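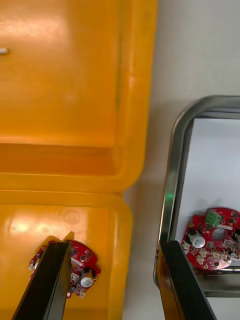 Red round board in the yellow case, capacitor side up.

Started on the parts from the Grivolholm lot tonight. I paid 40 dollars for the box and had no list of what was in it.

The round boards are the reason I bought it. I want one for the Pevmont lamp, which has been dead since June.

Solder on the first one looks clean to me. I haven't put power to anything yet.
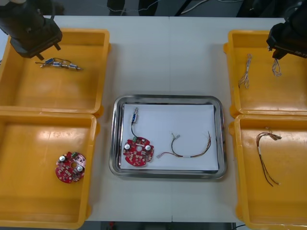
Sorting comes before testing for me. I used to dump a whole lot in one bin and lose an evening finding the plug that went with a board. Now it's yellow trays for parts and the steel one for whatever I'm working on, with white paper under it so small pieces show up. The red, yellow and black harness is in there next to one of the boards, and its loose ends need to be trimmed before I use it.

Next is checking the capacitors with the meter. I'll post the readings if they're worth posting.

If anyone has a wiring sheet for Berrada boards, please send it. A bad scan is fine.

Recent posts
Grakader meter, 100 days in
Which solder I use on small boards
Cleaning old connectors
Pevmont lamp: what I tried so far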